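Resero kitchen arm: October progress report
What went wrong with the wrist servo

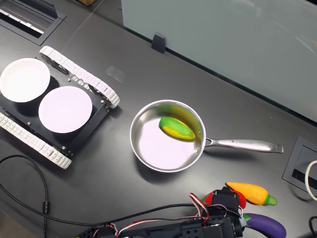 By Ozan Akgül
For Pauline Stockdale, Trakirora

Hi Pauline, not the month I'd hoped for! We got through 2,055 pick attempts with the toy vegetables and the mango before the wrist servo started stalling (always on the way back from the saucepan, grr). Declan Dunmore pulled the logs and found the stall cutoff had been switched off in our last update. My mistake. It's back on, and he's run about 100 slow moves since with no stalls. Full speed is still off limits until Yvonne Haslam signs the safety sheet. The tracked base wasn't affected. I still need a spare servo, please!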